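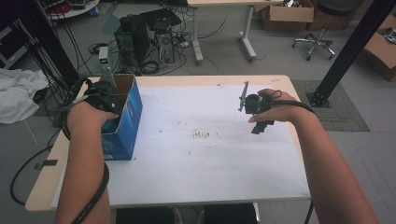
Hi Jeanie,

Quick one on the Trusley oral history money, as promised. We've spent 2,000 of it so far, mostly on transcription, plus train fares for the older folks who'd rather come to us in Ukevville than have us in their kitchens (I get it!). By the end of August we had 122 interviews typed up and 60 still waiting.

Mrs. Nghiêm's tapes about the cannery strike are the best thing we've gotten all year — she names every foreman, and she's still mad at two of them. Kęstutis is checking her dates against the old payroll books, which is slow going as the ink has faded badly.

The booklet is running late. Usto quoted us 300 copies but wants final pages first, and I'm still fighting with chapter four. Can we move the leftover travel money over to printing? Let me know and I'll redo the budget sheet.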